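Saturday and weekday kitchen assistant, Catitia (part time)

Catitia is a small lunch cafe on the ground floor of Zondside, the old dye works by the canal. We need another pair of hands in the kitchen. Starting January if we can, sooner if you're free.

Hours: three shifts a week, 7am to 2.30pm. One of those is always Saturday. The other two we sort out a month ahead, and we do try to stick to it.

What you'd be doing. Veg prep first thing, mostly onions, squash, whatever has come in from Sundaram that morning. Then soup on, salads out, bread sliced. From half eleven it's plating up and keeping the pass clear. On a busy day we send out up to 200 lunches so it does get loud. Washing up is shared, everyone does it, including the owner.

Menu changes weekly. Soups, dals, two hot dishes, a tart, plenty of pickles. No meat on site. Nuts and sesame are in nearly everything so please think about that before applying if you have an allergy.
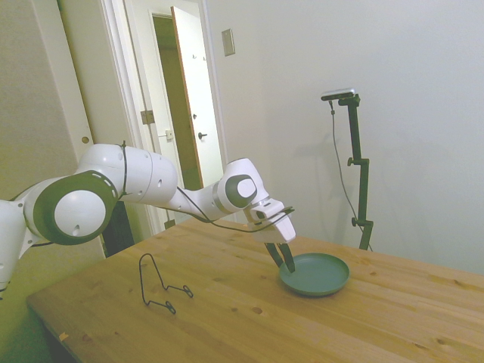 Experience is nice but not needed. We'd sooner have someone who turns up on time and asks when they're not sure. You'll need to be ok standing for long stretches and lifting a full stockpot with someone on the other handle. Food hygiene level 2 is useful, if you haven't got it we pay for the course and the time you spend on it.

Pay: same hourly rate for all kitchen staff, we'll send you the figure with the shift pattern when you get in touch. Tips split equally by hours worked, paid out weekly. Meal on every shift plus leftovers if theres any. Paid holiday, obviously. Paid trial shift too.

Getting here: the 60 bus stops outside the Flerirero building, then two minutes on foot over the footbridge. Bike racks in the yard, bring your own lock. No parking before 9 on weekdays, sorry.

To apply: a few lines by email or a note handed in at the counter, any time after 2.30 when it's quieter. Tell us which days you can't do and what you like cooking at home. CV if you have one, fine if not. Please dont ring during lunch, we won't hear it.

Trial shifts are on Tuesday mornings. Flat closed shoes, hair tied back, we'll lend you an apron.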